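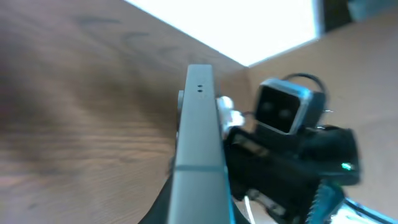

Warm brown wood grain, seen close up.

Charging table

A charging table (also charging corner, plug table or, in our house, "the dock") is a table or part of a table given over to topping up phones and other small gadgets. It usually has a power strip on it, a cable or two, and enough bare wood left over to put a phone down flat. I've kept one going in various homes for years, so this entry leans on my own habits more than I'd like, but do add yours!

Placement

Most people push the table up against a wall, near a socket, and that's what I'd do too. The strip's own lead can then drop down the back out of the way of feet. Side tables work, desks work, and the end of a kitchen table works until somebody wants their tea. Mine was a Cronin side table for a long while, 700 mm wide and a bit wobbly, and I still miss it.
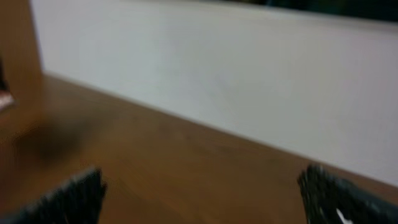
Brown tabletop against a plain off-white upright panel.

Keep the middle of the top clear if you can. I know, I know, it fills up with keys and post. But a phone that's charging does like some air, and a cable running under a heap of letters gets bent at the plug end, where they nearly always go first.

The power strip

There are two schools here. One fixes the strip to the wall or the underside of the table, and the other (my lot) leaves it loose on top, where you can pick it up and see what's plugged in. Loose strips slide about on polished wood, mind you. Little rubber feet help. The white Rekton one I bought came with none, so I stuck on four felt pads, and it now slides beautifully, which was the wrong result entirely.

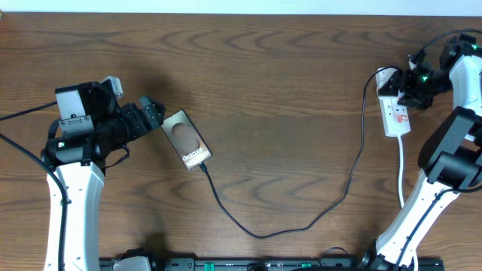
Cable length is the other thing people fall out over. A short one looks tidy but ties the phone to the strip, and a long one gives you a big loop wandering over the table. I like the loop. With 1,000 mm there's slack enough to lift the phone and read a message without dragging everything else along behind it, and if it bothers you, a soft tie round the spare length sorts it out. My oldest Flatel cable measures 978 mm from plug to plug (yes, I checked) and I've no idea where the rest went.

Face up or face down

Entirely a matter of taste! Face up, you can see the screen light up and glance at the battery. Face down, you get some peace at supper, though the glass is then against the wood, so wipe the crumbs away first.
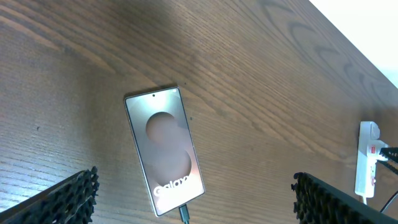 Phone lying face up, screen on, with a black cable in its bottom edge. "Galaxy" shows on the display.

Care of the wood

A dry cloth does for most days. I unplug the lot before using anything damp, then oil the top in December with a tin of Jemia, which holds 370 ml and lasts me ages. Leave the cables off until the oil has soaked in.

See also: extension lead, cable tie, side table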